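FSM 3443 Food Service Basics
Nitholm College, Bunow Hall, Room 34
Unit 4 handout: Containers and layout for a small refreshment table

Read this before the lab. It replaces the table setup section in the course reader (page 383), where the drawings still show the old buffet line with the steam pans.

What the unit covers

A small refreshment table is a table where people pick up packaged food and bottled drinks for themselves. There is no server and no hot line. You will find one outside a meeting room, in a waiting area, or at the back of a classroom during a long training day. The food is simple and most of it is already wrapped, so the work is in choosing the right holder for each item and putting the holders where people can reach them.

We will use four kinds of holder in this unit: the tray, the basket, the tiered rack, and the stack. A stack is any group of like containers that holds its own shape, such as nested foil pans. It still needs something under it or around it if the table is going to be bumped.

Terms

Footprint: the area of tabletop a holder takes up, measured at its widest point. For a basket with sloped sides this is the rim. Students often measure the floor of the basket and then can't fit it next to a tray.

Lip: the raised edge of a tray. A low lip keeps wrapped items from sliding off when the tray is carried. It will not hold a standing package upright.

Face: the side of an item that tells the guest what it is. On a bottle this is the logo. On a wrapped sandwich cut on the diagonal it is the cut side, where the filling shows.

Tier: one level of a rack. The back tier should be higher than the front tier so that both rows can be seen.

Open holder: a basket or tray put out empty on purpose. It may be there for returns, for wrappers, or for items that will be added later. An open holder needs its own space in the plan just like a full one.

Placing the holders

Start from the back of the table. Tall items go there, short items go in front, and the main food item goes in the middle where both hands can get to it. The drinks rack is usually the tallest thing on the table. Center it at the back if you can. If it goes in a back corner, guests on the far side have to lean over the food to get a bottle.

Packaged snacks go to one side of the rack. Stand boxes and stiff packages against the back and sides of the tray and lay the soft bags in the middle, where the stiff packages hold them in. Put the boxes in first and the bags second.

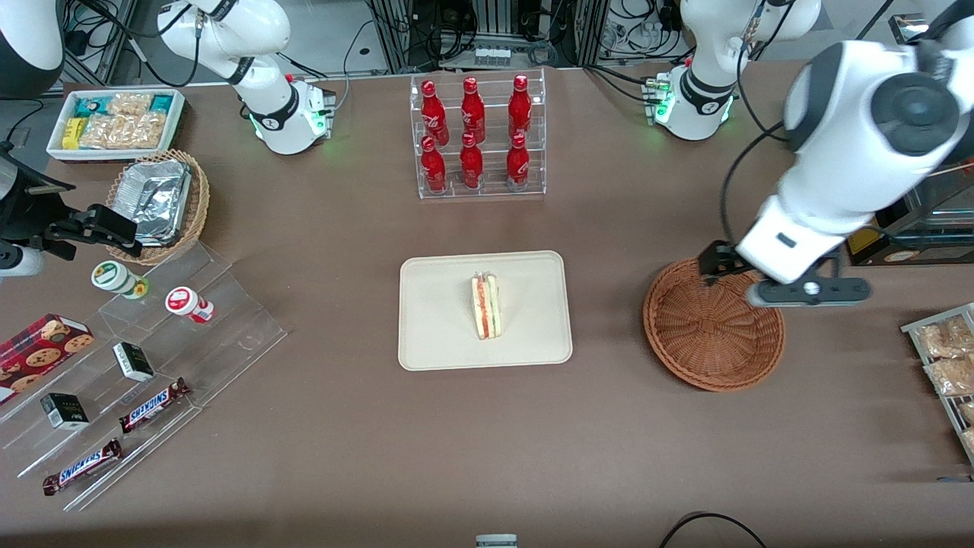
The side opposite the snacks should stay lighter. Guests come to a table from one end or the other and they need a place to set down a hand, a phone, or the plate they walked in with. A table filled evenly from edge to edge looks generous in a plan and is annoying to use. An open holder works well on the light side, since people can put something in it or ignore it.

Leave clear tabletop around the main tray. In the lab we ask for a hand's width on every side. You may go below that between two baskets, because basket rims are soft and people don't mind brushing against them, but do not let a basket rim overlap a tray lip. When somebody lifts the tray, the basket comes along.

Bottled drinks

Six bottles in two rows of three is the standard load for the two-tier rack. The clear acrylic kind is preferred in this course. It hides nothing, and a full front row does not make the back row look empty. Turn every bottle so the logo faces front.

Fill the back tier first and take from the front tier first when you restock. Guests will do whatever they like, so check both rows each time you pass. When the front row is down to one bottle, move the back row forward and refill behind it. Do not move bottles forward while a guest is reaching.

Wipe the shelves of the rack before each load. Acrylic shows fingerprints and it scratches, so use a soft damp cloth and keep the green scrub pads away from it. The racks in Room 34 that have gone cloudy were all cleaned with scrub pads.

If you are using the tall Väisänen rack from the supply closet, note that its front tier has no stop bar. Put it on a non-slip mat or use a different rack.

Sandwiches

A wrapped sandwich cut in a triangle can stand on its long edge or on its crust side. Either is acceptable. What matters is that the cut face can be seen and the wrapper is not folded over it. A clear wrapper lets the guest see the bread and filling, but it does not take the place of a label. Put the allergen card beside the tray where the lip won't cover it.

Use a tray with rounded corners for sandwiches if one is available. Square corners catch on wrappers and are harder to wipe out. A plain pale tray is the usual choice. Filling colors show up well against it, and so do crumbs, so the tray has to be checked more often than a dark one.

A single sandwich goes in the center of the tray. Two go side by side with the faces turned the same way. From three up, make a row and leave the front third of the tray clear.

Baskets

Baskets are used more than any other holder in this course and are treated worse than any other. Learn to look at one properly before you put food in it.

Most round baskets are built the same way. The spokes cross in the middle of the floor and run out toward the rim. Thinner strands are woven over and under the spokes in rings. Toward the side wall the weave gets tighter, and the top edge is finished with a thick braided rim. When a basket fails, it usually fails at one of two places – the crossing in the middle of the floor, or the point where the rim meets the side wall. Press on both with your thumb. If the strands shift, set the basket aside. 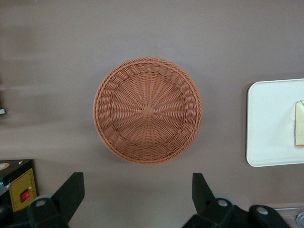 Page last changed: April

Shape matters too. A shallow bowl shape is good for small wrapped items and for fruit with a skin. It is poor for anything flat, because flat items ride up the slope and end up leaning on the rim. It is also poor for tall stacks. If you have a stack of foil containers, choose a basket with a floor wider than the containers and a wall that comes up at least halfway.

Check that the basket sits flat. Put it on the table, press on opposite sides of the rim, and see whether it rocks. A basket that rocks empty will tilt when it is loaded off center, and a tilted basket of foil containers will drop the top one sooner or later. A folded cloth under the low side is an acceptable fix for one service. After that, replace the basket.

Natural and synthetic weaves are both allowed. A synthetic weave can be washed in warm soapy water and air dried upside down. Natural wicker should be brushed out and wiped with a damp cloth, never soaked. It is hard to tell the two apart by looking, so read the tag. Where the tag is missing, treat the basket as natural.

Line any basket that will hold unwrapped food. Wrapped food does not need a liner. For this unit all food is wrapped, so liners are optional, and a basket with an attractive weave may be shown without one.

Foil containers

Empty foil containers are put out for guests who want to take food with them. Nest them all the way down. If air is trapped between them the stack will stand too high and lean. Rims should line up all around. Bent rims go to the bottom of the stack if they are only slightly bent, and into recycling if the lid will no longer seat.

Keep the stack near the snacks and away from the drinks. Condensation from cold bottles gets between the containers and makes them stick.

The lab exercise

Work in pairs. Each pair gets one table, a drinks rack, a main tray, a snack tray, and two baskets. Dekatora supplies the packaged goods for the course, and the boxes are under the window in Room 34. Take only what is on your list.

Before touching the table, draw your plan on the grid sheet. Mark the footprint of each holder and write the item inside it. Mark the open holder with an X. Have the plan initialed and then set up.

When you are finished, step back to the guest side and look at the table from standing height. Then crouch and look from the height of someone in a wheelchair. If the back tier of the rack can't be reached from there, move the rack forward and redo the spacing. Most pairs need to do this once.

Now trade tables with another pair. Restock theirs using only their grid sheet, with no talking. Write down anything that could not be done from the sheet alone and hand the note back with the sheet.

Points to check before you ask for grading

All logos face the guest side.
The cut side of the sandwich can be seen from the front.
Soft bags are held in by stiff packages.
No rim overlaps a lip.
Every basket has passed the thumb test and the rocking test.
Foil rims line up.
The open holder is where the plan says it is.
The allergen card is out and can be read standing up.

Breakdown

Drinks come off first, then food, then holders. Carry trays level with both hands. Empty the baskets over the bin and tap the floor of each one, as crumbs collect where the spokes cross. Wipe the tabletop from back to front and dry it. Return baskets to the open shelf – not to the closed cabinet, where two of them grew mold last term.

Grid sheets go in the tray by the door in Bunow Hall. Keep a copy, because you will need the footprints again in the next unit when we add the coffee station.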